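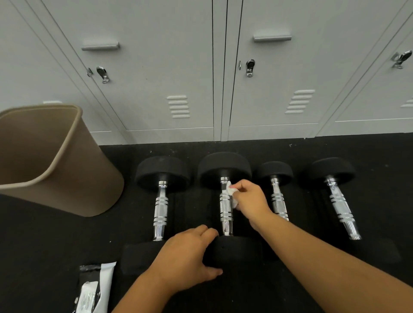
Figure 7.1 Wiping the handle of a dumbbell.

Media and Society > Part Two: Fame and the Press > Chapter 7

7 Health, Rumour and the Celebrity Press

A public figure's body is treated as news. A change of weight, a missed premiere or a walking stick can fill a page by the evening, often before the person concerned has said a word. This chapter looks at how such stories begin, who passes them on, and what the law and the trade's own codes have to say about them.

We start with the speculative headline, usually written as a query ("Is she ill?"). A headline of this kind makes no claim that can be tested in court, yet most readers come away believing that something is wrong. Section 7.2 compares two weekly magazines, Atar and Multard, which covered the same singer's absence from a summer tour. Atar ran 26 items on the subject in June. Multard ran one, a statement of 200 words supplied by the singer's agent, and did not return to it.

The second part of the chapter deals with sources. Few health stories come from doctors. They come from hairdressers, drivers, former partners, other guests at a hotel and, increasingly, members of the public with a phone. The Nwankwo survey, used throughout Part Two, put a set of questions to 800 regular readers of celebrity news. Of these, 557 said they had passed on a story about a star's health without reading past the headline. Students should look at the wording of the questions in Appendix C before relying on this result.
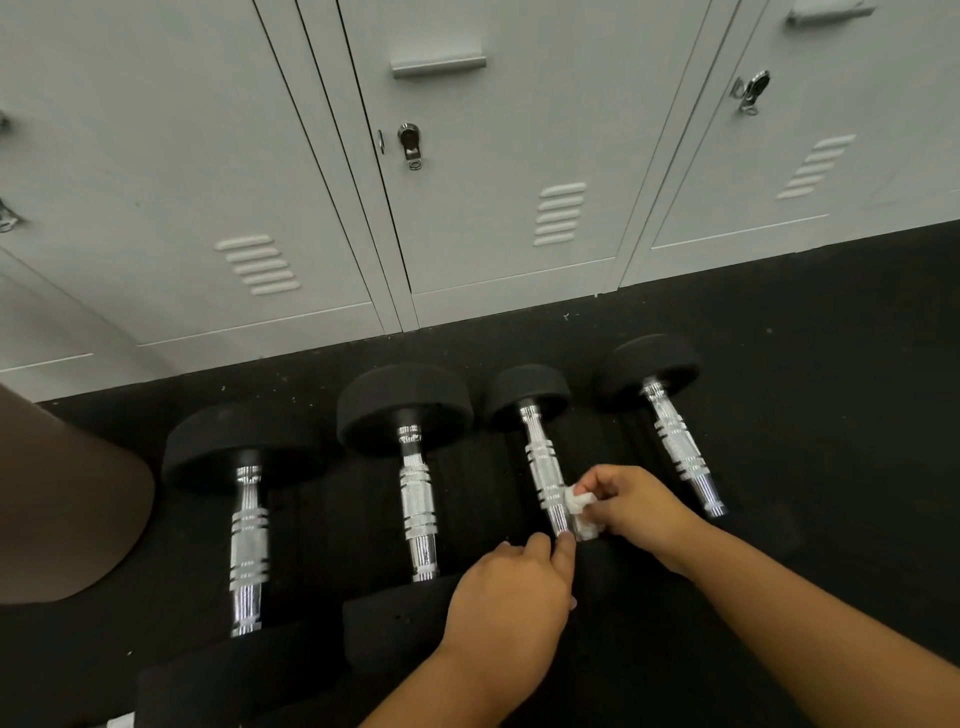

Figure 7.2 Dumbbells on a gym floor, in front of the lockers.

Section 7.4 turns to denial. An agent who answers a rumour gives every other title a reason to print it, and an agent who stays silent may be reported as having "declined to comment". The Stimska agency's practice was to reply once, in writing, and to send the same text to everyone who asked. We consider how well this served its clients, and why some of them preferred to speak to reporters in the street.

Privacy law is covered only in outline. Those who have not yet read Chapter 5 should do so first, as the terms "private information" and "public interest" are used in the sense given there.

Key terms: speculative headline, denial, unnamed source, private information, right of reply

7.1 What counts as a health story?

For our purposes a health story is any published item whose main point is the physical or mental state of a named person. Reports of a death are left out and are dealt with in Chapter 9.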